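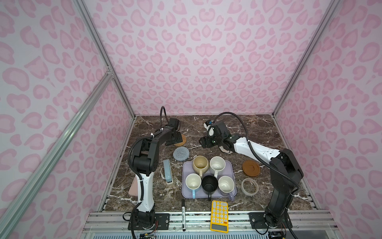
August, notebook, 4 pm

Caption timing on phone video editors, second pass. Innes Lindsay keeps telling me Cirham does auto captions "well enough to post." I wanted to see that for myself before we put it in the roundup.

Set: 9 vertical clips, all speech, 1,008 words between them going by my own transcript. Four have music under the voice. Exported from the phone at the default settings, since that's what anyone reading us will do.

Cirham: clean on the plain clips, and I'll give it that. With music it starts dropping the small words, then it drops whole phrases and closes the gap so you don't notice unless you read along. I noticed on the second viewing, which bothers me more than the errors do. The "smart" timing option made no difference I could see. I'd like to know what it's supposed to be doing.

Kamham: slower to process, more honest about it. Leaves a blank where it can't hear. Line breaks are terrible - it will strand one word on its own line and hang on to it through the next sentence. You can fix these by hand, but the edit box sits under the keyboard on the older phone and I gave up on clip 8.

Pliretti: the store page says captions are free. They are free until you export, and then there's a watermark across the bottom third, right where the captions go. Did not finish. Not sure it belongs in a list of free tools at all, whatever the press sheet says.

Moussa: not tested. Update wouldn't install on the older phone. Try again on the other one.

Things I don't trust in my own numbers yet:
- the transcript is mine and I type "gonna" when people say "going to", so some of the misses are my fault
- all the speakers are people from our office, same accent more or less
- I ran Cirham first and was less tired

Innes wants a ranking. I don't think 9 clips gets us one. Would rather print what each app does when it can't hear the voice and leave the stars off.

To do: redo the music clips with the track 8 dB lower, and ask Innes which version of Cirham is on that phone, because the menus in the screenshots I was sent don't match mine.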